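Home | Manuals | Kerden Gripper | Support

We use cookies to keep this site working. Accept | Settings

5.2 Handling cloth: rules for the operator

Applies to hand-held units used on Drondby tasks.

1. Set the cloth on the mat before you pick up the gripper.

2. Open the jaws fully. Bring one pad to each side of a fold and hold still before closing.
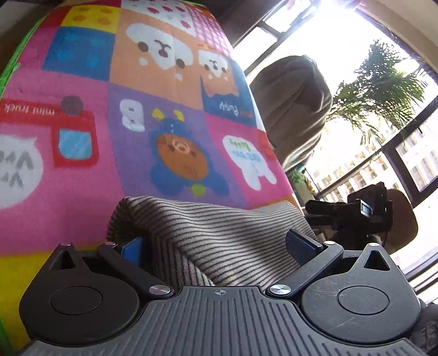

3. Close slowly until both pads touch the cloth. Do not twist the grip to finish a fold.

CAUTION: Keep fingers clear of the links and pivots while the jaws move.

NOTE: Check the pads every 99 cycles. Send the unit for service at 2,000 cycles - sooner if a pin is loose.

4. Log each failed grasp. After 5 in a row, stop and tell the shift lead.

Section owner: Khoa Lương

Related
Pad replacement
Gollerside site rules
Gautam mount: set-up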